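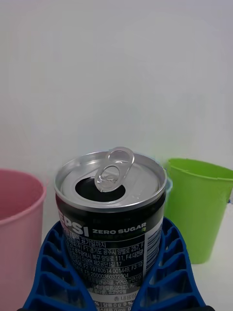 Sipho Molefe
2026-05-21

Grip controller thread, for the seven of you who asked and the rest of you who will scroll past.

We call the project Lalter. The job this month: pick up an open drink can, carry it to a cup, pour, put the can back down. My mother can do this while on the phone.

The old version closed the fingers to a fixed width. Fine for a wooden block. A can with its tab up is a thin metal balloon with a hole in it, and a fixed width is either a dropped can or a dented one. We collected both kinds.

The new version closes until the motor current rises, then backs off a hair and holds. The fingers are soft and bend around whatever they touch, so the current rises slowly and the threshold has to be low. I picked the first threshold by feeling. My feelings were wrong by a factor of five.

Perception next. The detector was happy to find "can". It was less happy to say where the opening points, and if you plan to pour you kind of want that. Shiny lid, dark hole, bright tab: three things that all change when the light moves.

First fix: train on more lids. We labeled 700 crops. Enikő Fekete did most of them and has asked me never to say the word "teardrop" to her again.

Second fix was cheaper. Look from two wrist angles before grasping and only keep the opening direction if both views agree. If they don't, the planner takes another look. It looks a lot. It has become a very thoughtful robot.

Planner bug of the week: it kept refusing to tilt. I read logs for two days. The cup was in the collision map as an obstacle, and the goal was to put the mouth of the can over the obstacle. The planner was right and I was an idiot – in that order.

Now the target cup gets its own padding, smaller at the rim, and the other cup keeps the full amount. One config line. Commit message longer than the change.

Next up is tilt speed. It's a constant at the moment, and I typed that constant at lunch. Simulation says 2000 pours without trouble, but the liquid in our simulation is a number that goes down.

Plan is to have slip detection merged by July. I said that about last July too.

Comments

nellside_dan: is the current threshold per object or global?

Sipho Molefe: Global, with an override file. The override file is getting long.

M. Van Wyk: Log the finger current at 5x whatever you log now. You'll thank me.

Enikő Fekete: he said teardrop

Search Nirnham posts, people, tags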